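Lullico Chore Readiness Project
Second progress report to the Hauksdóttir Fund
Prepared by Ea Vídalín, project lead
8/6/21

Summary

The question the Fund asked us to answer is whether a machine can take over some of the sorting, bagging and tidying work at a shared laundry and household goods shop. Our answer at the end of the second stage is that it can do a few of these jobs in good conditions, slowly, and that it can't yet be left alone with any of them. Rigid items are in reasonable shape. Anything made of thin plastic or cloth is still hard, and plastic bags are the hardest thing we have tried.

We are on budget, with one change to the spending plan (see Money). We are behind on the bagging work and ahead on recording. We are asking the Fund to agree to a narrower goal for the third stage.

What we said we would do

The agreement for this stage listed four pieces of work:

Record people doing ordinary chores with the hand-held gripper, so that the arm has something to learn from.
Train the arm on shelf tidying and basket sorting.
Make a start on handling bags, liners and packaging.
Report on whether the Trilley shop could use any of it in normal trading hours.

The first two are done. The third is under way. The fourth is answered in part below, and the answer for now is no.

Recording

We set a target of 2000 recorded chores for this stage and passed it in March. A recorded chore is one complete task from reach to release, such as lifting a bottle from a basket and standing it on a shelf. Recordings that stop partway are kept but don't go into the total.

Most of the recording was done by Ditte Thoroddsen and the two part-time staff, working at the Trilley shop before opening and in our own workroom in the afternoons. The shop sessions were worth more to us than we had planned for. In the workroom we tend to lay things out neatly without meaning to. At Trilley the baskets come in as customers leave them, with receipts, hangers and half-rolled liners mixed in with the stock.

The grippers have held up. We replaced the finger pads once. One trigger spring went in the second week and we now keep spares in the drawer with the batteries. Staff found the tool tiring after long stretches, so sessions were cut back and people now swap jobs at the break. Recording speed dropped a little after that change and the quality went up, mainly in the last part of each session where we used to see a lot of rushed releases.

Labelling was slower than recording. Of the finished recordings, 666 dealt with soft or flexible items, and each of those took much longer to label than the rigid ones. It is hard to write down the point at which a bag has been "picked up" when one corner is in the air and the rest hasn't moved. Ditte wrote a short guide for this, which settled most of the arguments. A copy is with the shared project papers.

Shelf tidying and basket sorting

The arm can now take boxes, bottles and tins from an open basket and put them on a shelf facing the right way. It copes with labels turned to the back and with items lying on their side. It does poorly with clear bottles against a pale shelf, and it will sometimes set a tin down on the edge of a price strip and leave it leaning.

Speed is the main problem. A staff member can empty a mixed basket while the arm is still on its first few items. We have not tried very hard to speed it up, as every time we did the number of dropped items rose. The manager at Trilley told us she would accept slow if it could run overnight with no one there. We are not ready to offer that. When the arm gets stuck it needs a person to clear the basket and start it again, and it gets stuck often enough that an overnight run would most likely end early and sit there until morning.

Sorting folded cloth by size works if the stack is square. Sorting it out of a heap doesn't work. We put that aside early in the stage and don't plan to go back to it under the current grant.

Bags, liners and packaging

This is where most of the staff time went, and where there is least to show for it.

The chores we tried were opening a bag, putting a liner into a basket, pulling an item out of loose packaging, and gathering up used bags for recycling. Gathering used bags is the closest to being useful. The arm can pinch a loose bag and carry it to a bin, and it doesn't matter much if the bag ends up crumpled. Putting in a liner is the furthest off. We have had a handful of tidy results and could not repeat them with any confidence.

There are three difficulties we can describe clearly.

Thin plastic is hard for the camera. It is partly see-through, it takes its colour from whatever light is behind it, and its outline changes as soon as it is touched. The software that finds the edges of a tin has very little to go on.

Bags hide things. An item under a layer of film may be plain to a person and missing altogether as far as the arm is concerned. When several layers overlap, the arm tends to treat them as one object and pulls up more than it should.

The camera sits close to the work. With a rigid item that helps. With a large bag, the film can drape across much of the view and the fingers have to work with very little in sight.

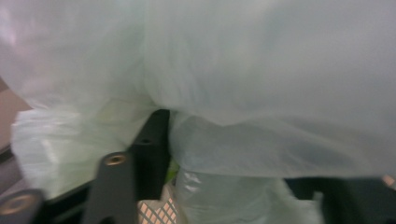 Figure 1. Loose translucent bags seen from the hand-held gripper, with a fingertip at lower left and a sliver of lime green between the folds.

Views of this kind are common in the flexible set. Our first thought was to throw them out as poor recordings. Ditte argued for keeping them, on the grounds that a person doing the chore gets through these moments by feel and the arm will have to get through them somehow too. We trained one version with them and one without. The version with them did better at gathering bags and made no difference to liners. They are staying in.

We also tried a simple touch sensor supplied by Zulden, fitted behind the finger pad. It tells us whether the fingers have closed on something or on nothing, even when that something is a single layer of film. It is the most useful thing we bought this stage. It does not tell one layer from two, and we have asked Zulden whether a finer version could be made to fit the same mount.

Use in the shop

We ran 10 supervised trials at Trilley, all outside trading hours. Shelf tidying was finished in most of them with some help. Bag gathering was finished in fewer, and the usual fault was a bag catching on the basket as it was lifted. No one was hurt and no fittings were damaged. Two jars were broken in the same trial and we paid for them.

Staff at the shop were asked what they thought. They were patient with it. The job they would most like taken off their hands is clearing packaging at the end of a delivery, and they are less bothered about shelves, which several of them said they don't mind doing. That has changed our view of what the third stage should be for.

Our position is that the arm should not be used during trading hours at this point. It still needs a trained person within reach, and for as long as that is true it doesn't save the shop any labour.

Money

Spending to date is within the agreed total. The one change is that we moved funds from the second workroom table, which we found we could do without, to the touch sensors and extra labelling hours. The Fund's office approved this by email. The full statement is attached separately.

We expect to carry a small amount forward to the next stage and would like to keep it for labelling.

Problems and risks

Labelling is the main one. If the finer sensor arrives we will want to record part of the flexible set again, and the labelling will come with it.

We depend on one shop. Trilley has been generous, but their baskets, shelves and lighting are the only ones the arm has seen outside our workroom. We have started talking to a second site and will name it once terms are settled.

Ditte is on leave for part of the next stage. The labelling guide was written partly with this in mind, and one of the part-time staff has been trained to check the others' work.

Plan for the third stage

We propose to stop work on liners and cloth, and to put the time into clearing loose bags and packaging after a delivery. The test we suggest is a plain one – the arm clears the packaging from a delivery cage into a recycling bin, with a person in the building but not standing beside it, on 5 deliveries in a row. If we can't manage that by the end of the stage we will say so, and we would not then ask for a fourth.

Shelf tidying would be kept going at its current level so that it isn't lost, with no new recording.

Decisions needed from the Fund

Agreement to drop liners and cloth from the goals.
Agreement to the delivery cage test described above.
Permission to carry forward the unspent amount for labelling.

We would be glad of an answer before the next round of shop visits is booked. Questions about the recordings or the labelling guide can go straight to Ditte Thoroddsen, and anything on money or the plan should come to me.

Ea Vídalín
Lullico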